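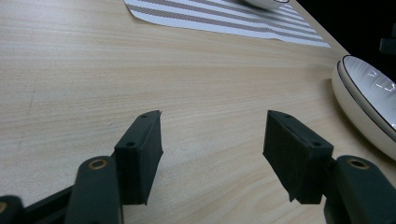
By the Norkero Review education desk
January 14, 2021

The table-setting task looks easy on paper. A bowl goes on a placemat, a second bowl goes beside it, and the gripper lets go without dragging either one along. Students in the robotics project course at Quintana Technical College have spent most of the term on it.

The course is run as a working shop. Each team gets a hand-held gripper, a table, a set of household dishes and a written task sheet. A student holds the tool, performs the task at a steady pace, and files the recording with a short log. The recordings are then used to train a controller the class calls Funamau. A team must submit 120 accepted runs before it may move on to the next sheet.

Acceptance is where the hours go. A run is rejected if the fingers close before both pads are level with the rim, if the dish is pushed before it is lifted, or if the operator stops for more than 2 seconds between moves. Reviewers come from another team and work from the same checklist. Early in the term, one team lost 20 runs in a row to the pause rule alone.

Bowls have turned out to be harder than cups. The wall slopes, so a pad that meets it square at the rim has little contact lower down. The green finger pads stay wide apart on the approach, and students are taught to bring one inside the bowl and the other outside, then close slowly. Pale bowls on a pale wood table add a second problem, as the edge of the dish is hard for the software to separate from the surface. Bowls with a dark line at the rim gave better results in the class tests, and two teams changed their dish sets on that evidence.

Pad wear is tracked in the logs as well. Corners fray with use, and a loose flap can catch on a thin rim. The shop rule is to note the damage, finish the batch, and compare results with a new pair.

The final sheet, due in May, combines 3 tasks in one recording: place, stack and clear. Teams will be graded on the share of runs that Funamau completes without help, using dishes it has not been trained on. The winning team takes its controller to the student meet at Nukia, where the tables are supplied by the host and the heights are not announced in advance.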